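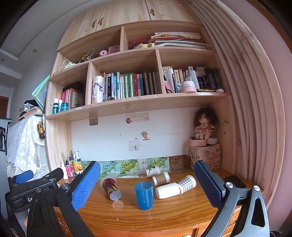

Disposable cup

A disposable cup is a drinking vessel made for a single use or a small number of uses. The term covers cups of paper, plastic and expanded foam. It is usually applied to vessels without a handle, open at the top and slightly narrower at the base. Disposable cups are used for hot and cold drinks at home, in offices and schools, and in take-out service. Many are kept after the first drink and end up on desks and shelves as holders for pens, brushes or small parts.

Terminology

In everyday English, "paper cup" and "plastic cup" refer to the wall material. Trade catalogs further divide paper cups into hot cups and cold cups according to the coating and the number of wall layers. Light reusable plastic tumblers of similar shape are often sold beside disposable cups, and the line between the two groups is not fixed. A thick-walled translucent tumbler may last for years, while a thin one of the same outline cracks within weeks.

Form and construction

The standard shape is a truncated cone. The taper lets cups nest in a stack and also determines how a cup behaves when it falls: a tapered cup on its side rolls in an arc around its narrow end, so that it tends to stay on the tabletop longer than a straight cylinder would.

A paper cup has three main features:

Side wall. A fan-shaped blank is wrapped around a form and sealed along one vertical seam.

Base. A separate disk is set into the lower end of the wall. The wall is folded inward over its edge, leaving a recessed bottom and a narrow standing ring.

Rim. The upper edge is curled outward. The curl stiffens the mouth and gives a lid something to grip.

Plastic cups are thermoformed from sheet or injection molded, and have no side seam. Injection-molded cups generally have thicker walls and a plain lip.

Coatings

Uncoated paperboard softens in contact with liquid. Early paper cups were waxed, which suited cold drinks only. Polyethylene lining became the usual replacement and remains common. Water-based dispersion coatings and polylactic acid linings are also in use. The lining is heat-sealed at the seam and base, and most leaks begin at the point where these two joints meet.

Surface decoration

Plain white board is the least expensive finish. Printed designs are applied to the flat blank before forming, so the pattern must be drawn along a curve if it is to appear level on the finished cup. The following types are common on household cups:

Single band. A solid strip, often brown, on a white ground. Small errors in alignment show only at the seam.

Gingham and other checks. Regular checks reveal the taper, and the pattern normally breaks at the seam.

Leaf and plant prints. Irregular motifs hide the seam better than checks do.

Two-color all-over patterns. A strong ground color such as dark red, printed with a lighter figure in yellow.

Tinted plastic. Color is mixed into the resin, giving a translucent wall through which the fill level can be seen.

Mixed sets are frequent in homes and shared workrooms, where the remains of several packs are used together.

The Pomen survey

A household survey known as Pomen, compiled by Zuleica Cordeiro and Joaquín Riquelme and published in October 2024, recorded 3896 cups found in 128 homes. The authors listed cups by wall material, decoration and place of storage. Desks were treated as a separate category from kitchen surfaces. Cordeiro's notes state that cups left on desks were seldom all of one design. The survey did not include cups already placed in the trash.

Storage and handling

Unused cups are stored mouth down or in a closed sleeve to keep out dust. A stack of 5 or fewer stands without support on a level surface; taller stacks are better laid in a drawer. Cups should be separated by holding the lower one at the base and twisting slightly — pulling at the rim deforms the curl.

An empty paper cup weighs little and tips easily when brushed by a sleeve or a book. On varnished wood, a hot or damp base can leave a pale ring in the finish. A coaster or a folded sheet of paper is sufficient protection.

Disposal

Lined paper cups are accepted by some paper recycling programs and refused by others, depending on whether the mill can separate the lining from the fiber. Plastic cups are sorted by resin code where one is molded into the base. Local rules vary, and lids are often collected separately from cups.

See also

Coaster
Gingham
Paperboard
Tumbler (glass)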